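Re: Screening order for the Prukmont openings
Angus Kereama, 14 May 2022

Trudy Mahuika wrote:

> We had 919 applications for the five technician posts at Prukmont.
> The filter dropped everyone without a two-year certificate before
> a person read anything. Marcelino says two of our best current
> techs would not have passed it. Can we change the order of the
> steps, or is it fixed in Sivano?

It is not fixed. Sivano runs the steps in the order listed on the requisition, and that list can be edited until the posting closes. After it closes you have to clone the requisition, and the clone does not carry over reviewer notes. Export the notes first.

The certificate question is set as a knockout. It can be changed to a scored question with a weight. I pulled the log for the posting: of the 919, five were duplicates, which leaves 914. Of those, 78 passed the certificate step and went to a reader. The others got the standard decline letter, so reopening the pool means writing to them again. Ebony Brunton has the text we used for the Pryor posting in December.

If you do reopen, I would run the steps as follows.

1. Work eligibility and shift availability. Keep both as knockouts. They are yes or no questions and the answers do not need a reader.

2. Bench task. Twenty minutes, seated, same instructions sheet for every candidate. Score it on the existing form before anyone opens the resume. 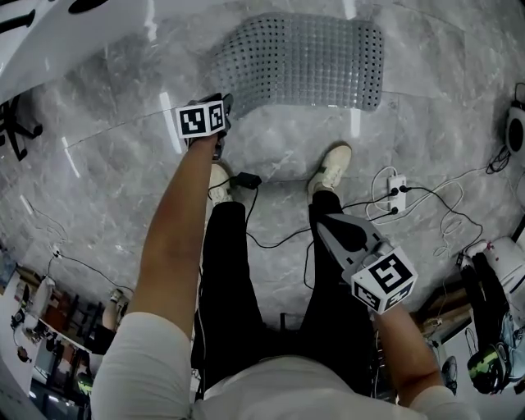

3. Resume and certificate. Scored, not knockout. Benoît Lacroix suggests a weight no higher than the bench task, and I agree. Relevant paid work should earn the same points as the certificate.

4. Interview. Two readers, separate score sheets, no discussion until both are filed.

The bench task cannot be given to the full pool. Use the availability answers to cut the list, then draw at random from what remains, and record the draw in the notes field. Prenell will ask for it in the audit.

I can make the change on the clone once Trudy confirms the weights.

Angus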